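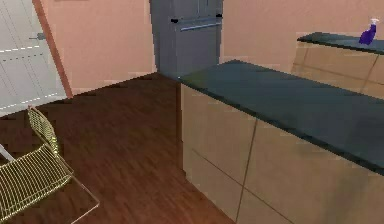 Sheena MacAulay asked me at the break why we write rules for a kitchen that only exists in a simulator, when the real one is where somebody gets hurt. I said I would start with that, so I am moving the agenda slide to later.

My answer to Sheena: the rules we break in simulation are the ones we break on the real machine. If a policy was tuned on the same rooms it was scored in, the score tells you very little, and you find that out when the arm is already in somebody's house.

Slide 2. What Gondwood is

Gondwood is our set of simulated kitchens. 345 layouts at present. Pink walls, green countertops, wire chairs, whatever the generator gives us. It was built for mobile manipulation tests and people now use it for nearly everything.

The written practice guide is 20 pages. I will cover the parts that people get wrong. Ask for the rest afterward.

Slide 3. Freeze the room before you score

Save the layout, the object list, the lighting and the physics settings under one version number. Put that number in the report. If you change a door handle, it is a new version.

Zulema Benítez ran into this in March. Two teams reported results on "the island kitchen" and the islands were different lengths. Neither team had done anything dishonest. The file had been edited in place.

(Pause here. Somebody usually has a story.)

Slide 4. Hold rooms back

Keep 90 layouts that the training team never opens. They should not browse them or take screenshots of them for a poster. The person who holds the list should not be on the training team. In our group that is Temitope Bassey.

If a held-back room leaks, retire it and say so in the report.

Slide 5. Loose objects

Every movable object needs a mass, a friction value and a collision shape that somebody has checked. A spray bottle is a good test case. It is tall and narrow, the trigger sticks out, and the default shape is a box around the whole thing. With a box, the gripper closes on air near the nozzle and the simulator calls it a grasp.

Check objects by hand at first use. Write your initials next to the entry.

Slide 6. Furniture counts too

Most of the contact faults we log are with fixed things and chairs. Wire mesh is a problem. If the collision shape is solid, the depth sensor sees through a surface that the arm cannot pass. Decide which way you want it and record the choice.

Doors: state whether they open. If a door is only scenery, the task sheet should say so.

Slide 7. Reporting

Report every run you started. We had one summary with 528 runs in the log and a much smaller number in the table. The missing ones were resets, and the reset rule was not written down anywhere.

Minimum for a report: layout version, number of runs, reset rule, what counts as success, force limit, who checked the objects.

Slide 8. Moving to hardware

Simulation results do not replace the hardware risk assessment. Do both. The force limit in simulation must be the same as the one on the real arm or lower. Suleiman Ogbonna has the sign-off form, and it needs two names.

Questions. Leave ten minutes. If the one about random textures comes up, send them to Folasade Okeke.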